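About Stiltus Tables

Hi, I'm Kirsty Sheehan, and if you've landed on this page you're probably wondering who is going to be sanding your kitchen table. Mostly me! Stiltus is a small workshop on the Bridau road, with two long benches, a very loud extractor and a kettle that gets more use than the band saw.

I started out fixing other people's tables. A neighbor brought me one with a burn mark the size of a saucer, then her sister brought me one with a wobble, and by the following February I had so many tabletops leaning against the hallway wall that my family had to walk sideways to the bathroom. So I rented the shop, and Cameron Henare came in with me a few months later. He does the legs and frames, I do the tops, and we argue about the edges.

What we both love is pale wood. I know dark tables come and go, and we'll happily make you one, but give me a light top with a long wandering grain and I'm content for the whole afternoon. I like to lay the boards out on the floor first and shuffle them (and shuffle them again after lunch) until the lines seem to travel from one end to the other. Cameron says I'd shuffle until closing time if he let me.

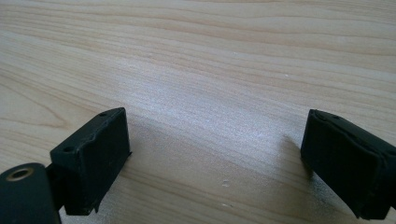 Pale, honey-toned grain with a soft sheen across the top.

We keep the finish low. People sometimes ask for a mirror gloss and we'll talk it over with you, but I want a table you can put a hot lunch and a homework folder on without flinching. A little light across the surface is plenty for me, and you can still follow the grain when the sun comes in sideways.

Our most popular table is the Hinds, which seats six, or eight if you like each other. The Ravero is the narrow one for apartments and awkward hallways. Both start at $849 for the top and legs, and delivery is free within 40 miles of the shop. Farther than that, just ask, because Cameron enjoys a drive.

Annick Fehr answers the phone and the email, and she's the one to talk to about sizes. Measure your room first, and then measure the doorway too, please! We once took a beautiful top up 13 stairs and straight back down again.

You're welcome to stop by and run your hands over things. We open at 9 in the morning and there's usually somebody here until 5. Park around the back and come in by the green door.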